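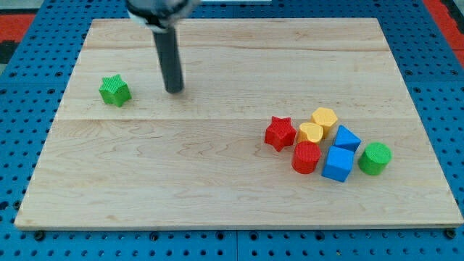
Figure 8. Light-colored wooden board on a perforated metal table.

Section 8. Preparing a Field Jacket for Transport

8.1 Scope

These instructions apply to the plaster jacketing and removal of fossil bone at the Drincombe quarry and at the Sturnik exposures. They are to be followed by all field staff and by visiting crew members who have completed the quarry briefing. Work on trackways and on loose surface finds is covered elsewhere in this manual.

No jacket may be started until the bone has been mapped, photographed and entered in the field register. The supervisor for jacketing is Halyna Yatsenko. In her absence, authority passes to Barış Türkmen.

8.2 Before Plaster Is Mixed

1. Confirm that the field number on the map sheet matches the number in the register. Correct any difference before going further.

2. Trench around the specimen until it stands on a pedestal of rock. Leave a margin of matrix on every side. Do not try to expose the full outline of the bone.

3. Brush loose sediment from the upper surface. Apply consolidant to open cracks and allow it to dry completely.

4. Collect any fragments that have come away and place them in a labeled bag. The bag travels with the jacket and is listed on the same register line.

5. Cut burlap strips long enough to pass over the block and down the sides to the undercut.

Caution: Consolidant must not be applied to surfaces that may preserve skin impressions or plant material. Stop work and notify the supervisor if either is suspected.

8.3 Applying the Upper Jacket

1. Cover the exposed surface with damp paper towel or foil. Press the separator gently into hollows so that no air pockets remain. Plaster must never touch bone directly.

2. Mix plaster in small batches. Add plaster to water, and stir slowly until the mixture is smooth.

3. Soak each burlap strip, squeeze out the excess and lay it across the block. Overlap each strip with the one before it.

4. Run a final band around the sides and tuck it beneath the undercut.

5. Set splints lengthwise on any block that is long in proportion to its width, and cover them with further strips.

6. Leave the jacket to harden. It is ready when it feels firm and gives a clear sound when tapped.

Note: Plaster warms as it sets. Gloves and eye protection are required throughout this procedure, including during cleanup.

8.4 Marking

Write the following on the upper jacket in permanent marker once the surface is dry: the field number, the date, a north arrow, the word TOP and the initials of the crew leader. Repeat the field number on one side. Paper labels may be added but do not replace the written number, as they come loose in damp storage.

Field numbers 1485 through 1596 are reserved for Drincombe. Sturnik jackets continue the older series and begin at 266. Numbers from one series may not be borrowed for the other, even when a block is divided.

8.5 Turning the Block

1. Clear the area downslope and agree on the direction of the turn.

2. Undercut the pedestal from both sides until only a narrow neck remains. Keep hands out from beneath the block at all times.

3. Appoint one person to give commands. No one else speaks during the turn – this includes observers.

4. Turn the block in a single steady movement onto a padded surface.

5. Trim excess matrix from the underside, apply the separator and close the jacket as described in 8.3.

Caution: If matrix begins to fall from the open side, do not attempt to turn the block back. Support it where it lies and call the supervisor.

8.6 Release to the Laboratory

Blocks leave the quarry only with a signed transfer sheet. The original goes with the driver and the copy stays in the register. On arrival at the Gralatmont laboratory, Giorgia Pace or a person named by her will check the written number against the sheet and note any damage to the plaster. Jackets remain closed until a preparator has been assigned.

Requests for changes to this section should be sent in writing to Lise MacPherson, Collections Office.

Section revised 2025-07-18. Replaces the June edition.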